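The Last Ferry to Ternamport

I took the job at the ferry office because my sister told me not to, and I kept it because of the heater under the counter. It was a good heater. You could put both feet on it from September until the spring and not think about the weather at all, and in Vorkberg that's worth more than a pension.

The office was one room with a ticket window on the water side and a door on the street side. My boss ran the boats and I ran the room. I sold tickets, I answered the phone, and I kept the complaints.

Now, I know how that sounds. But the company really did want them kept. Every complaint since the line opened was in the back closet, in boxes that used to hold Stöcker canned pears, and when a new one came in I stamped it and put it on top. People complained about the coffee and the benches and the gulls. One man wrote in every single month to say that the horn was flat. He wasn't wrong! I've got no ear at all and even I could tell there was something sad going on with that horn.

Then the bridge went through. They'd been talking about it since I was in school, and one morning there were trucks parked all along the harbor road with Metell painted on the doors, and after that it was two years of pounding and dust. My boss quit talking about it. He'd stand at the window with his cup and watch the pillars come up, and then he'd ask me whether we had enough ticket rolls, and I'd say yes, and he'd go back down to the boat.

We got the letter in the winter. The last crossing was set for the spring, 19 minutes over and 19 minutes back, same as always, and then the office would close and somebody would turn it into a place for sandwiches.

So there I was with a closet full of complaints and no one to send them to. I called the main number and got passed around for most of an afternoon (the hold music was a waltz, I can still hum it), and at the end a very young voice told me to use my judgment. I don't think anybody had ever told me that before. I wrote it down on the blotter.

I used my judgment. I started reading.

I hadn't meant to read all of it. I figured I'd skim a box, feel bad, and call the paper recycling people. But the first box was from before I was born, and the handwriting was beautiful, and the woman in the very first letter was furious because the ferry had left on time. She'd been late, she said, for 13 years, and the ferry had always waited, and what was she supposed to think now? I laughed so hard that a customer knocked on the glass.

After that I took a pile home every night. I read them at supper and in the bathtub, and I dropped a good one in the water and had to dry it on the oven door. I got to know people. There was a couple who complained about each other, in separate envelopes, for an entire summer. There was a kid who wanted his hat back, and drew the hat, and drew himself without the hat so we'd understand.

By the end of that winter I had my favorites pulled out, a great floppy heap of them, and I'd made up my mind that they were going on the last boat. I'd hand them out to the passengers. One each, at random, to keep.
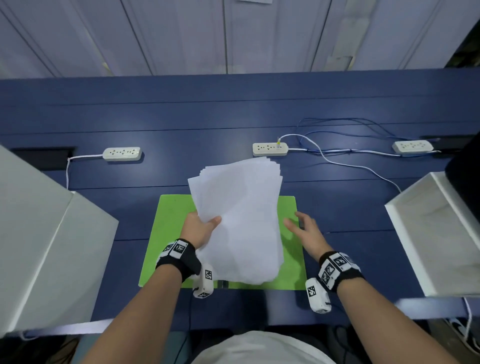

You can't give away other people's mail, my sister told me over the phone, and she went on about it for quite a while, how those folks had written to a company and not to a boatload of strangers, and what if somebody got their own mother's letter? I said I thought that would be the best thing that could happen. She said I'd been alone in that room too long. Then she asked if there was one in there from her.

There was. I hadn't told her. It was short and it was about a boy who worked the ropes and had, in her opinion, been rude. I knew for a fact that he hadn't been rude. He'd been handsome, and he hadn't noticed her, and she'd gone home and used up 2 sheets of our mother's good stationery on it.

I said no, I hadn't come across anything.

The last crossing was full. We were allowed 50 and I sold 50, and then my boss let a few more on and looked at the sky while they went by. I stood at the top of the ramp with my arms full and gave everybody a letter along with their ticket. Some of them thought it was a menu. A little girl asked me if she had to give it back, and I said no, and she put it down the front of her coat.

For a while it was just the engine. Then people started reading to each other, quietly at first, and somebody hooted at something over by the lifejackets - I think it was the one about the egg salad - and pretty soon they were swapping, and shouting lines across the deck, and an old fellow in a cap stood up and read out the whole business about the horn. All of it, with the musical terms. When he was done my boss leaned out of the wheelhouse and gave us the horn, long and flat as ever, and the whole boat cheered.

My sister was at the rail on the Ternamport side. She'd bought her ticket from me without a word, and I'd handed her an envelope from my own pocket, not from the pile. I watched her open it. She read it with her back to me and the wind pulling at her scarf, and then she folded it up small and came over and hit me on the arm with it, pretty hard.

"He was rude," she said.

"I know it," I said.

She stayed next to me until we bumped the dock, and then she went to help the old fellow with his bag.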